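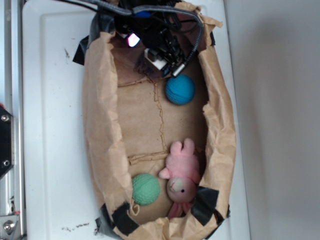
Progress report to the Amadi fund – open day at Flestside

Period covered: March to May
Prepared by: Tamsin Costigan
Grant line: 3,504 (equipment and outreach)

1. Open day

The workshop at Flestside was open to visitors from 11 in the morning until late afternoon. Sign-in sheets show 928 visits for the period, most of them on the open day itself. Nikau Hollis ran the gripper demonstration and took questions between runs. Two school groups had booked ahead and were given the first slots.

The demonstration used soft items in a paper-lined container. Visitors asked mainly about speed, about what happens when an item is dropped, and whether the same arm could handle groceries. Nikau kept a written list of these and we will answer them on the Driva web page. 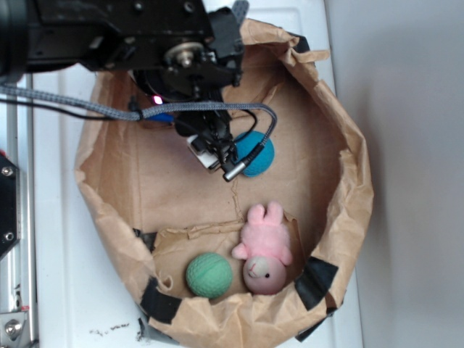 Gripper demonstration, Flestside: two balls and a pink plush toy in the paper container.

2. Equipment

The paper container cost almost nothing and can be rebuilt from kraft paper and black tape. We would like to replace it with a molded one before the next event – a quote from Undum is expected shortly. The arm and its mount were paid for in the last period and no further spending is planned on them.

3. Issues

Parking was short after noon and some visitors had to walk from the far lot. The talk was hard to hear at the back of the room. We have asked for a microphone and will share the cost with Driva.

4. Next period

A second demonstration day is proposed for the fall. We ask Amadi to confirm that unspent outreach money can be carried over. A spending table will follow separately.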